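Category: Lab Notes / Manipulation / Galleries

Condiments and the wire basket

Tundton is our set of teleoperated demonstrations for kitchen tidying. July was given over to bottles and one black wire basket on the tiled bench. The target for this part is 900 episodes, each driven by a person and saved with the wrist view and joint positions. These are wrist views from the bottle sessions.

Light soy sauce, the 500 mL bottle, standing close beside the basket. Dark glass picks up bright reflections, and we want those in the training set.

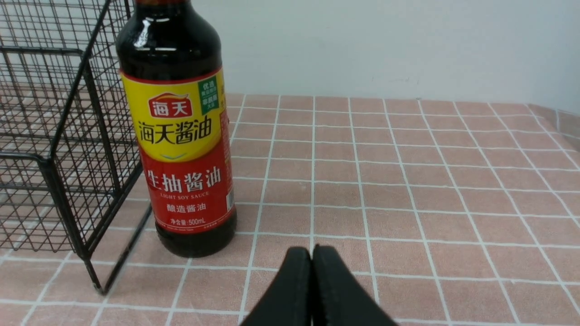
Yamila Huenchumán asked in the comments whether failed grasps get thrown out. She keeps hers at Randholm, with a label, and finds the policy recovers better from a bad approach.

We keep them too - 43 so far, tagged by the operator straight after the run.

Ketchup in the basket, with the fingers closed and empty over the tiles. The top rail crosses the label from this side.
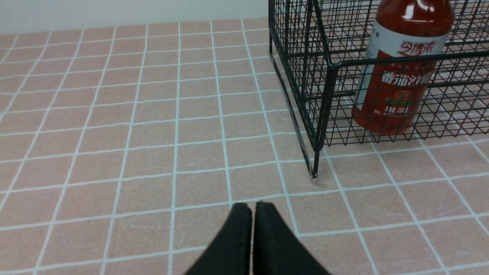
Ovidiu Dobre: We had trouble with mesh in our own set. The model learned the wires instead of the bottle until we moved the basket between episodes. How often do you shift yours?

Every 4 episodes, by hand, with no marks on the bench. Operators also change the starting pose of the arm.

A leaning bottle is a harder target than an upright one, so leaning starts get their own tag. 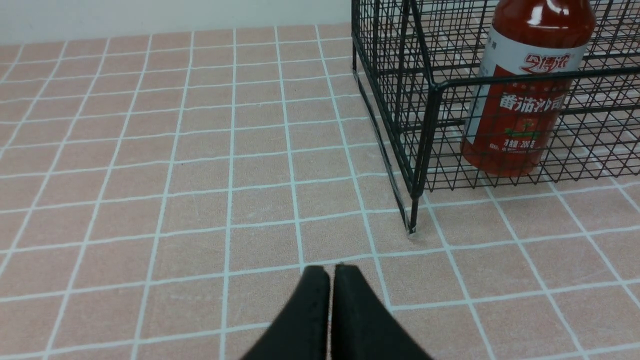 The tag goes in the episode header along with the operator's initials. Sorting by it is slow at the moment - Hanan Hattar is rewriting the index.

Related items
Zukard: notes on operator training
Choosing a wrist camera mount
Wieczorek drawer set, first gallery

Last updated: July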